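3. The processor swap

We picked the processor swap as our third job mostly because everybody in the shop had done one by hand and everybody had an opinion about it. Mei Doucet has probably pulled more chips out of old office towers than the rest of us put together, so she wrote the task script, and I did the gripper (and a lot of the swearing). The arm runs on Plisside, the little control layer we described in Section 2.

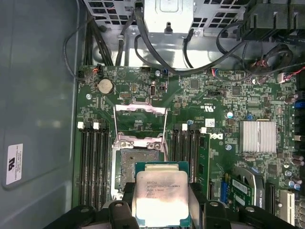
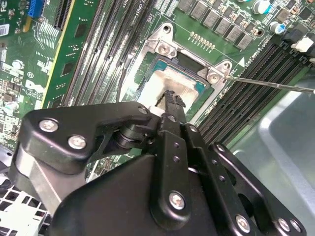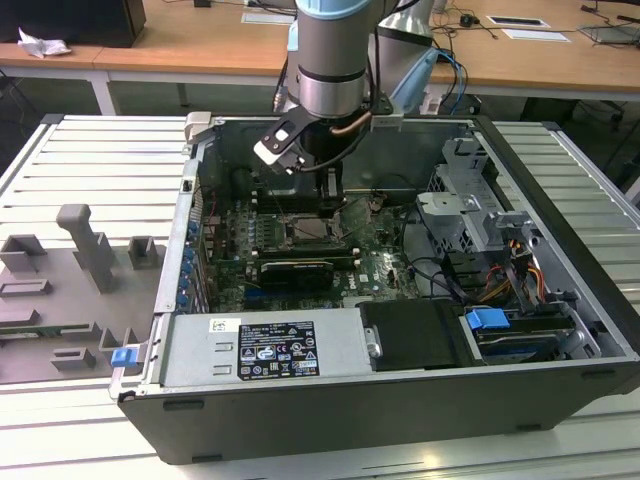
Figure 4. The processor swap on a Dell tower, at different moments and from different cameras.

Our big question going in was how much force the fingers should use. Squeeze a processor too hard and it can pop right out of your grip; go too soft and it tilts as soon as you lift. Roscoe Mercado wanted a force sensor in each fingertip, and I'm still a little sorry we couldn't afford it! What we did was limit the motor current and tune the limit by feel over a long weekend in May. The other headache was old thermal paste. You can see smears of it on the metal top of the chip in the first two views of Figure 4, and that stuff plays havoc with a vision routine, which wants a nice clean rectangle with sharp print on it. So we quit looking at the top and had the software find the green edges of the chip instead, and that got a lot friendlier results.

We logged 185 attempts for this job. I won't pretend they were all pretty. On 48 of them the arm stopped itself and asked for a person, usually at the lowering step, where a tiny bit of tilt is enough to make the pose check fail. We were happy to take those stops. Bent socket pins are miserable to fix, and Brittany Cormier (who ended up with the tweezers and the magnifier) made it very clear she'd rather restart a run than straighten another pin.

The wrist camera helped more than I expected. With only the fixed view, the gripper kept hiding the very thing we wanted to look at, so we'd line everything up and then lose it for the last little stretch. Switching to the wrist view for the final approach took care of most of that, though we had to redo the calibration whenever someone bumped the mount (me, usually). The calibration sheet and the current limits are in Appendix B.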